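# trira-dockets

Structured records of civil appeals heard by the Tolentino Circuit, compiled from the printed term books and converted to plain CSV. Maintained by the Skutine Legal Text Group. Current release: 18 July 2023.

## Summary

The term books list every civil appeal set for argument, with the parties, the lower court, the counsel of record, the disposition, and in most years a one-paragraph syllabus. They have been printed without a break since 1920. Until now they could be searched only by hand, through the annual name index, which does not cover counsel.

This dataset covers 46 volumes. The remaining volumes have been scanned but not keyed. Coverage is not continuous: see "Coverage" below before running any query that compares one decade to another.

The main intended use is research on who appeared for whom: repeat counsel, firm succession, the share of appeals argued without a lawyer, and the time between filing and disposition. The syllabus text is included as an aid to reading. It is not suitable for citation.

## Files

| File | Contents |
|---|---|
| `appeals.csv` | One row per docketed appeal |
| `parties.csv` | One row per named party, linked by `appeal_id` |
| `counsel.csv` | One row per appearance of counsel, linked by `appeal_id` |
| `firms.csv` | Normalized firm names with known predecessor and successor names |
| `syllabi/` | Plain text, one file per appeal, UTF-8 |
| `errata.md` | Known errors in the printed books, left as printed in the data |

All CSV files use a comma delimiter, double-quote escaping, and a header row. Empty fields mean that the printed book gave no value. The string `ILLEG` means that a value was printed but could not be read by either keyer.

## Fields in `appeals.csv`

- `appeal_id`: volume number, a hyphen, and the docket number as printed. Stable between releases.
- `term`: spring or fall. The court dropped the winter term before the first volume in this set.
- `filed`: date the notice of appeal was entered. ISO format. Partial dates are allowed, so `1931-04` is valid.
- `argued`: date of argument. Empty if submitted on briefs.
- `disposed`: date of the order, not of the opinion. The two differ in some volumes.
- `lower_court`: normalized from the county abbreviations in the front matter.
- `subject`: one of the court's own headings. These changed several times. No crosswalk is supplied in this release.
- `disposition`: `affirmed`, `reversed`, `vacated`, `modified`, `dismissed`, `settled`, or `other`.
- `disposition_raw`: the words on the page.
- `pro_se`: `1` if at least one party had no counsel listed, `0` otherwise, empty if the counsel block is missing.

`disposition` is coded from `disposition_raw` by a lookup table and then checked by a person. Where an order affirms in part and reverses in part, the value is `modified` and the full wording is kept in the raw field. Users who need finer treatment of mixed outcomes should recode from the raw text.

## Fields in `counsel.csv`

- `appeal_id`
- `side`: `appellant`, `appellee`, `amicus`, or `intervenor`
- `name_raw`: as printed, including initials and suffixes
- `name_id`: identifier assigned by the matching step described below
- `firm_raw`: as printed
- `firm_id`: key into `firms.csv`
- `on_brief_only`: `1` if the name appears after the words "on the brief"

A lawyer who appears for two parties in one appeal has two rows. Counting rows therefore overstates appearances. Use distinct pairs of `appeal_id` and `name_id`.

## Name matching

Printed names vary from volume to volume. The same lawyer may be listed with a full first name, one initial, or two initials. Matching was done in two passes. The first pass joined names that agree on surname and first initial, share a firm, and appear within a ten-year span. The second pass was manual and used the bar roll printed at the back of each volume.

Women who changed their surname while in practice are joined only where the bar roll records the change. The roll did this inconsistently, so some careers are split across two identifiers. Fathers and sons with the same name at the same firm are the most common source of false joins. Suffixes were often left out by the printer once the elder lawyer retired.

Firm names follow the printed form, with punctuation removed and "and" written out. A new `firm_id` is issued when more than half of the named partners change. This rule is arbitrary. It can be undone with the `predecessor_id` column in `firms.csv`.

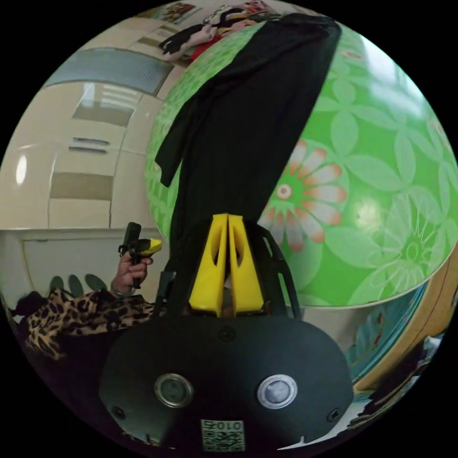
Zulmira Paiva objected to the partner rule in review. Her comment, kept with permission: "You are treating the letterhead as if it were the partnership. Two of the older firms kept dead partners in the name for a generation, and one changed its name three times without a single person leaving. I would issue identifiers by office address and use the name only as a fallback."

Office addresses are printed in fewer than half of the volumes, so the rule was kept for this release. An `address_raw` column will be added to `counsel.csv` for the volumes that have them, and a second set of identifiers can be built from it. The firms named in the comment are marked `review` in the `status` column of `firms.csv`.

## Coverage

The keyed volumes were selected in this order:

1. All volumes whose counsel block is complete.
2. Volumes requested by the Fosov Law Library for its county history project.
3. The most recent volumes through 2014, after which the court moved to an electronic docket and stopped printing counsel by name in the term book.

Wartime volumes are thin. The court sat for one term a year in that period and left out the syllabus for appeals dismissed on procedural grounds. The fall volumes are better represented than the spring volumes, which were bound on poorer paper and have more pages with loss at the gutter.

Do not compute annual rates from the full file without first filtering on `volume_complete` in the volume list at the top of `errata.md`.

## Keying and checking

Each page was keyed twice by different people from the scan. The two versions were compared by script and every difference was settled against the bound volume. A further check sample was drawn by volume and read aloud against the page, one reader holding the book and the other the printout.

The check turned up 167 errors that both keyers had made in the same way. Most were misread docket numbers in which a worn 3 was taken for an 8. All have been corrected. Errors made by the original printer are not corrected. They are listed in `errata.md` with the suggested reading, and users can apply them as a patch.

## Known problems

- `filed` is later than `argued` in a small number of rows. These follow the book.
- Consolidated appeals share a syllabus but have separate rows. The `consolidated_with` column is filled only for the lead case.
- Corporate parties are not normalized. Railroads and insurers in particular appear under many forms.
- Guardians and next friends are listed as parties in some volumes and left out in others.
- The subject heading "Miscellaneous" was used for all workers' compensation appeals in several volumes.
- Syllabi keep the original spelling and line-end hyphens. A dehyphenated version was tested and dropped, as it damaged hyphenated surnames.

## Privacy

The term books are public records. Juvenile and commitment matters were printed under initials, and no attempt has been made to resolve them. Pull requests that do so will be closed. Requests to mask a living person's name should be sent to the maintainers with the `appeal_id`. Masked rows keep their identifiers and lose the values in `name_raw`.

## License and citation

Compiled tables: CC BY 4.0. The syllabi are reproduced as public court records and carry no claim by the compilers.

Suggested citation: Skutine Legal Text Group, *trira-dockets: Civil Appeals of the Tolentino Circuit*. State the release date and the volume numbers used.

## Contributing

Corrections are accepted as issues or pull requests. Give the volume, the page, and the docket number, and quote the line as printed. Corrections based on newspapers or family papers go in `errata.md` and do not change the tables. The next batch of volumes is scheduled for September. File format changes will be posted on a branch before they are merged.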